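Long windows, bad lights and a room I finally like

10 October 2022

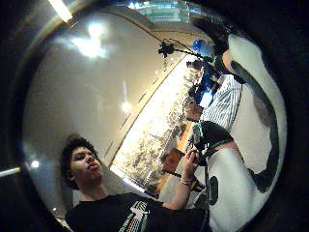
Window on one side, ceiling lights glowing away, striped tee on duty.

So I've been going on about the big room at Tusdale for ages, and a few of you (hi Wilma!) asked what's so great about it. It's the window. It's long and it looks out on trees, and on a bright day the leaves go all speckly and you can't really see what's out there, just light. I could sit under it till dinner and get nothing done.

The ceiling lights are another story. There's a long fluorescent tube up there plus a few others, and I'm forever walking over to flip them off and then forgetting why I got up. Musyoka says I should leave them alone in the daytime and save us all the trouble. He's probably right, but the corners do get gloomy by January and I am not a gloomy corner person!

The ceiling itself is a pale beige that I wanted to paint over the minute I saw it. I even priced it out: 3 cans of white, a roller, and a ladder I'd have to borrow, and it was going to come in close to $200 before I'd bought tape. Then I spent a whole afternoon in there with a sandwich from Nomness and decided the beige is kind of nice. It goes warm when the sun comes in. Paint money is now rug money, sorry.

Next up is curtains, maybe. Ngan-ling thinks something sheer, I think nothing at all, and Eilif has offered me a set he's had in a closet for 20 years, which, um, we'll see. If you've got a long window and found something that doesn't eat the light, tell me in the comments, please!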